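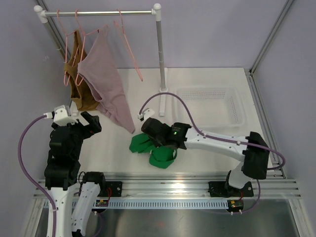
Caltholm Exam Desk: call for test readers, April intake

We publish free study pages for people sitting public service entrance exams: customs, railways, ports and the postal grades. There are a lot of sites like ours and many of them are bad. They copy old notices, leave dead links up for years and promise "sure questions" that never appear on any paper. We would like to know how much of that is true of us.

We need 12 readers who are preparing for the Wesia Port Clerk exam or the Bucur Customs Assistant exam. You don't have to be a top scorer. If you have failed a paper before, please apply, as you will have a better nose for useless advice.

What you would do
Read 50 practice questions and their answer notes over 2 weeks. Mark anything wrong, out of date or badly explained. Check our syllabus page against the official notice and tell us where they differ.

What you get
A printed copy of the Wukari question bank (1,000 questions) and your name on the corrections page if you want it there. There is no fee. We can't get you a post, an interview or an early look at any paper, and you should be wary of anyone who says they can.

Who should not apply
Paid coaching staff, and anyone setting or marking either exam.

To apply, use the contact form and tell us which exam you are taking and one thing on our site you don't believe. Applications without the second part will not be read.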